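3.2 Demonstration Collection

Demonstrations for the marker placement task were collected by remote control at the Halliday site. The operator sat at a separate desk and moved a handheld controller, whose position and rotation were mapped to the end of the arm at a fixed scale. A trigger on the controller opened and closed the fingers. The operator could watch the table directly or on a monitor, and was free to switch between the two during a trial.

We also tested hand guiding, in which a person holds the arm and moves it through the task. Hand guiding was faster to learn, but the person's arms and shoulders often blocked the fixed camera during the final approach to the cup. Recordings of this kind were kept for the comparison in Section 5 and were not used to train the main policy.

A total of 392 demonstrations were recorded by remote control. Each began with the arm in its home position and ended when the operator released the trigger and backed away from the cup, or when 70 seconds had passed. Trials that reached the time limit were marked as failures and stored separately. Operators were asked to work at a steady pace and to correct a poor grasp in place, without returning to the home position. As a result, the data include a number of regrasps, which we consider useful for training.

Arm position, finger opening and camera images were logged by the Trikik recorder and aligned by timestamp after each session. Segments at the start of a trial in which the arm did not move were removed. No other smoothing or trimming was applied.

The layout of the table was changed between trials. Markers were set down at different angles, including nearly parallel arrangements in which one marker limits access to its neighbor. The cup was moved within a marked region, and other containers were allowed to remain close to the camera. Figure 4 gives one such layout. Lighting was left as found in the building, and the background was not screened off.

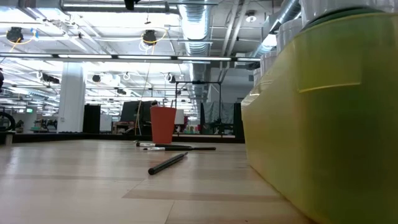

Figure 4. Tabletop layout for the marker placement task, seen from the fixed camera, with three black markers, the orange cup and a large translucent container at right.

Placing a marker in a cup that already holds a thin object proved harder for operators than placing one in an empty cup. We report results for the two conditions separately. Of the recorded demonstrations, 19 were excluded after review due to gaps in the controller signal.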